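So there's a sleep-and-memory paper going around this morning, and I've now seen four versions of the headline "scientists find the brain's save button." I read the thing over coffee. It does not contain a save button.

The group at Lasilholm recorded from the hippocampus in *rats*. Sixteen of them. The rats ran a maze, napped, and ran it again. When certain bursts of activity during the nap were interrupted, the rats did worse on the second run.

Fine. Good, careful work, as far as I can tell. But "did worse" means they took 15 percent longer to reach the food. They still got there.

The Plondon press release never mentions the 15 percent. It does mention dementia, twice, and students cramming for exams.
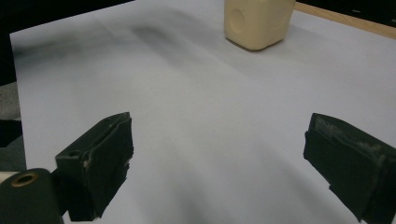 **Does blocking those bursts erase the memory?**

The paper can't say. A slower rat might have a weaker memory, or it might be groggy from having its nap messed with. The authors bring this up themselves, on the second-to-last page, where reporters don't go.

They did run a control group with interruptions at random times, and those rats were fine. That helps. I'd feel better if the control group had been as big as the main one.

Olanrewaju Odukoya replied to me earlier asking if I'm just being grumpy. Maybe! But I remember the last round of this, when Giltico was selling a headband based on a rat study that the Ugwu lab then couldn't repeat. The headband is still for sale.

Anyway, Plondon says a human version could be ready by 2036. I've put it in my calendar.

Link to the full paper is in my bio, no paywall. Figure 3 is the one to look at, and check the error bars before you share the cartoon brain with the floppy disk in it.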